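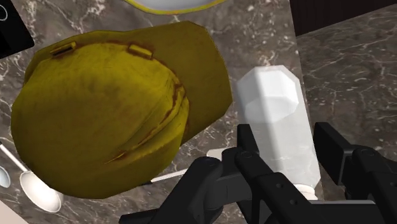 シミュレーション画面。帽子の右隣に横たわる白い半透明のボトルと、グリッパー。

# 片付けアームに給湯室を任せる前にやること

Grunierの事務所で、閉店後のカウンター片付けをアームに任せることになった。導入を決めた人たちは給湯室をほとんど使わない。使う側の私たちに回ってきたのは、動作確認と、置き場所の決定と、苦情の受付である。以下はその手順。Ernonの管理画面が入っている拠点なら、同じやり方で進められる。

## 1. 散らかった状態で試す

実機の前に、必ずシミュレーションで回す。きれいに並べた食器で試すと成績は大変よく、報告書も映えるが、うちのカウンターがきれいに並んでいた夜は一度もない。帽子の下から白い棒状の柄がのぞいているくらいの配置を選ぶこと。

1. 管理画面で「配置」を開き、物が重なっているものを選ぶ。
2. 対象をひとつだけ指定する。最初はボトルがよい。
3. 同じ条件で100回まわす。その間に昼を食べる。

## 2. 失敗に名前をつける

Jondedton拠点では17回失敗した。ログにはすべて「把持エラー」と出る。これでは何も直せないので、再生して分類する。うちで使っている区分は次のとおり。

- **すべり**：つかんだが落とした
- **巻き込み**：隣の物も一緒に持ち上げた
- **遠慮**：手前で止まったまま時間切れ

「遠慮」は新人研修でも見かける現象だが、アームの場合は励ましても効かない。接近距離の設定を見直す。

## 3. 置き場所は人間が決める

アームは物を運べるが、持ち主不明の帽子をどこへやるべきかは知らない。人間も知らないまま、長年カウンターの端に寄せてきた。ここを決めないと先に進まない。

布の物、食器、容器、電子機器の行き先を表にして貼る。Mostyn拠点はこの表を作るのに3週間かかった。ロボットの設定は半日で終わっている。

## 4. 当番表を書き直す

片付け当番は消える。代わりに「朝の確認」が入る。時刻は午前7時、作業は次の三つ。

1. 夜間ログを開き、保留になった物を見る。
2. 保留棚の物を持ち主に返すか、落とし物箱に移す。
3. グリッパーの指先を拭く。

当番の時間は短くなったが、拭く作業から判断する作業に変わった。これを楽になったと言う人と、前のほうがよかったと言う人がいて、比率はほぼ半々。片付けをしながらの立ち話も減った。惜しむ声があったので、うちでは朝の確認を二人組にしてある。効率の面からは説明しにくいため、申請書には「安全のため」と書いた。

## 5. よくある困りごと

**飲みかけを片付けられた。** 容器は原則すべて片付け対象になる。残したい場合は、カウンターに置かず机へ持ち帰る。

**人がいると動かない。** 仕様。コーヒーを淹れ終わるまで待ってくれる。視線を感じるという相談も受けたが、設定項目はない。

**スプーンが減った。** まず帽子の下を見る。次に保留棚。それでもなければ、導入前から減っていた分である。

表を変えたときは管理画面の側も更新し、もう一度1の手順から回すこと。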